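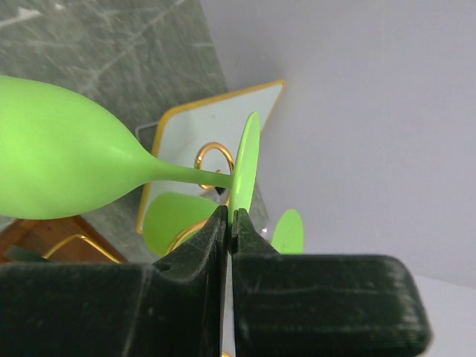
## March, goblet table, afternoon block

Foot grasps again. Rami's theory is that the wrist view should pick the rim of the foot whenever the goblet is on its side, and the policy now agrees with him so strongly that it ignores everything else on offer. Big round bowl, perfectly good stem, and it goes for the thinnest part with the fingertips. I'd be annoyed if the numbers weren't better.

Setup: Prirka checkpoint, wrist camera only, Damasceno clutter list (green goblets, gold wire things, gold-rimmed panel). 100 trials, 30 of them with a second goblet of the same green behind the first.

- Single goblet: fine. Boring, even. Pushpa says boring is the goal.
- Two goblets: 12 bad picks out of the 30. Most are the segmenter deciding that two feet and a couple of bowls make one long goblet.
- Gold wire: gets labeled "stem" more than I'd like. It's bent, it's shiny, and it's the wrong color entirely. The depth channel was no help near it.

Tried the color-blind ablation on the wire cases. Worse, obviously. Rami wanted it in writing, so there it is.

Contact height matters more than I had down last week. Gripping low on the foot leaves the bowl hanging way out to one side, and the lift then turns into a slow rotation. Pushpa's fix is a wrist roll before the lift, which costs time but looks very considered on video.

To do:

1. Rerun the two-goblet set with the instance split turned on
2. Cap closing force at the foot, same value as the Dastton runs
3. Ask Pushpa where the 900 labeled wrist crops went. The folder has a readme and no crops.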